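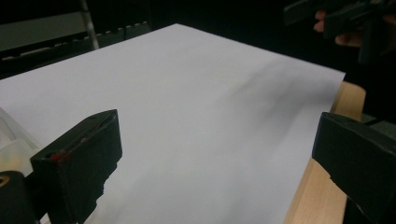
图1 白纸平铺于浅色木桌,斜放,未折。

九月,上午九点四十开始记。

本次内容:大张白纸的铺平、裁切前定位和折痕试做。纸用Gunlow的无涂层白纸,批号3612,200克。上一批是Isaksson的同克重纸,剩下的已经不够做一组,两批不混用,数据分开记。

纸从卷筒上裁下后有卷曲,方向与纸纹一致。做法照旧:卷曲面朝下,压板静置一夜,早上取出。取出后四角翘起基本消失,靠原卷芯一侧仍略有弧度,用手背顺纸纹方向抹两遍后可以贴住桌面。不要用手掌,掌心的汗会留印,上回废掉的那张就是这样来的。

铺纸位置说明。纸相对桌边斜放,没有对齐,是为了让纸纹与桌面木纹错开。两者平行时,薄纸上压线容易顺着木纹走偏,在软一点的木面上尤其明显。200克的纸是否还受影响,目前没有定论,先按斜放处理。Miklós Bíró认为这个厚度已经无所谓,他习惯直接对齐桌边,省一次量角。两种放法各做一组再比。

光线。纸面上有影子时,铅笔定位点很难看清,浅压痕基本看不出来。检查压痕要用侧光,灯放低,从纸的长边照过去;画点时用顶光。两步之间要换灯位,不要图省事用同一个位置。上次第二组漏检两处,都是在顶光下看的。

定位。以纸的长边为基准边,不用短边。卷筒纸的短边是后裁的,直角不可靠,用角尺复核,有偏差的先修边再画。基准边确定后,在背面角上用铅笔写一个小的“基”字,翻面以后不会弄错。所有尺寸从基准边量起,不要从上一条线往下接着量,误差会累加。

压线。工具为Iltetti的骨刀,圆头一侧。钢尺压住,骨刀贴尺,先轻后重走两遍。第一遍只定线,不求深度;第二遍加力。一遍压到底的做法试过,纸面起毛,折后外侧有细裂纹。顺纹方向压两遍够用,横纹方向需要三遍,第三遍后再折,裂纹明显减少,但没有完全消失。

试折记录:
试样A,顺纹,两遍,折后外侧完整,回弹小。
试样B,横纹,两遍,折后外侧有裂纹,肉眼可见。
试样C,横纹,三遍,裂纹只在两端出现,中段完整。
试样D,横纹,三遍,折前用微湿海绵在背面擦过。无裂纹,但干后纸面起伏,不平。此法不适合大张。

试样都是从边料上裁的小条,大张上的结果可能不同。小条压线时尺子一次盖全,大张要移尺,接头处容易出现双线。移尺时应与已压的线重叠一段,骨刀从重叠段内起步。

桌面。右侧工作位的木桌没有垫板,裁切一律移到垫板上做,木桌上只铺纸、画点和压线。压线用力大时,桌面会留浅沟,下一张纸压到沟上会出假线。下次压线前在纸下加一张灰板,编号423,放在Porndale的平板柜最下层,用完放回原处,不要立着靠墙。

纸张登记:本批入库编号3979,已写在包装外侧。登记本上原来那一行把克重写错了,已划线改正,旁边签了名。包装拆开后用牛皮纸重新包好,平放,上面不压东西。

待办:
1. 斜放与对齐各一组,压线后测偏差,由Miklós量,我记录。
2. 横纹三遍的做法在整张上重复一次,注意两端裂纹。
3. 骨刀圆头有一处毛口,用细砂纸磨过再用。
4. 长钢尺背面的防滑条脱胶,重贴。
5. 询问Gunlow能否供平张,不要卷筒。若能供,压板静置一步可以取消,修边的步骤保留。

补记,下午三点:修边后复量,短边仍差半毫米,方向与早上相同。检查角尺,没有问题。可能是裁切时刀片偏斜,换新刀片后重裁一条边料核对,结果记在下一页。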